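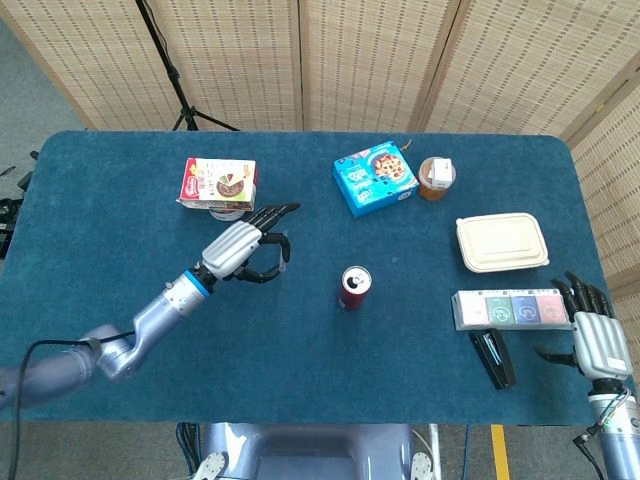
Ticket 2279 — Anniversary video stops before the end

Status: waiting for customer
Product: Savisgate photo albums
Opened: Aug 17, 2026

Hello, I made an anniversary album for my wife with your site. We are married 20 years in September and I want to show the video at the dinner, in the restaurant Nazari. The album has 200 photos and the song from our first dance. When I play it, the music continues but the pictures stop after the part with our honeymoon in Clemetcombe. I tried it on my laptop and on the television of my brother, and it is the same on both. Please do not send any email to the shared family address, my wife reads it and it is a surprise.

Reply from support

Congratulations to you both. I changed the contact address on this ticket, so all messages will go only to your private one. Could you please tell me which export you used, "Evening" or "Quick share"? And did you add the honeymoon photos from the phone or from a scanner?

Customer

I used "Quick share". The honeymoon photos are old paper ones, I scanned them with Fornuvex at home. The rest is from the phone.

Reply from support

Thank you, this helps. One scan in your album was saved as a document page and the player cannot pass it. It is the photo named scan 2904. Please do these steps:

1. Open the album and remove scan 2904.
2. Save the same photo again as a picture, then add it back in its place.
3. Export with "Evening". It takes longer — please leave the window open.

Customer

I removed it and now the video plays until the end, also the wedding part. But the song finishes about 2 minutes too early. Can I repeat it, or must I choose a second song? I would prefer to repeat it, she likes this song very much.

Reply from support

You can repeat it. Open Music, choose the song and turn on "Loop until last photo". Then export again and tell me if the end is correct.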